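Notes from the Allotments
1 September 2023

The garlic is up, the broad beans are flat on their faces after the August winds, and the water bill has arrived. Let us take these in order of how much anyone wants to read about them, which puts the water bill first, as it is the only one that comes with a threat of disconnection.

We used 1,964 kilolitres over the past year. The year before that we used 484 fewer, and it was a drier year. Plenty of theories have been put forward at the tap, most of them involving whoever was not at the tap at the time. My own view is that the line running down to the Irnar Street plots has been weeping quietly into the clay since last spring, and that the uncommonly good silverbeet along that fence should have told us something. Those of us who accepted compliments for it may wish to stay quiet.

The plumber's quote from Antoniadis Plumbing covers replacing the whole run from the meter to the bottom gate, with new isolating valves at the compost bays. It is not a cheap quote. It is, however, cheaper than growing the most expensive silverbeet in the southern hemisphere for another year. The work should take 2 days, during which the bottom half of the site will have no water at all, so fill your cans the evening before. Please fill your own cans. There was an incident last time.

While the trench is open, the path beside it will be closed to wheelbarrows. You can get to the lower plots by going around past the Kamalik Reserve gate, a route that takes in a steep bit, a muddy bit and a magpie. The magpie has been swooping since the middle of August and has firm opinions on bike helmets, wide hats and people carrying seedling trays at head height. Cable ties did nothing last year except make us look like a line of worried echidnas.

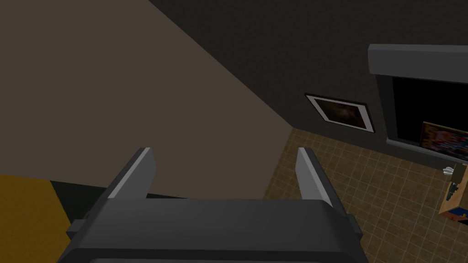 On to tomatoes. Every spring somebody plants theirs out in the first warm week of September, and every spring the same person is back a fortnight later asking if anyone has spares. The soil down our end is still cold enough to make your wrists ache. Start your seed on a windowsill by all means, pot on when the true leaves show, and then try to leave them alone until the Cup Day frosts have had their go. If you must gamble, gamble with the cherry types and keep an old sheet handy.

The seed swap tin in the shed has been sorted. It now holds a great deal of rocket. It also holds six envelopes labelled "pumpkin?", and the question mark is doing a lot of work there, given what came up on plot 31 last summer (large, grey, tasted like a wet phone book). Please write the variety and the year on anything you put in. "Nan's beans" is a lovely label, but we have three Nans' beans in there already and one of them is a sweet pea.

Vukska Nursery has agreed to give plot holders ten per cent off pea straw and bagged manure through the spring. Mention the allotments at the counter. Do not mention that we used to buy from the other mob. They deliver to the top gate only, and the bales get stacked under the peppercorn tree, where they should stay for as short a time as you can manage, as the possum regards them as a granny flat.

Compost bay two is resting. Resting means nothing goes in it, including "just a few weeds", including coffee grounds, and including the entire contents of somebody's hanging basket, hooks and chain attached. Bay three is open and wants browns. If you have cardboard, take the sticky tape off before it goes in.

Plot fees are due by the end of the month and have gone up by less than you feared. The box is on the shed wall, same spot, new padlock.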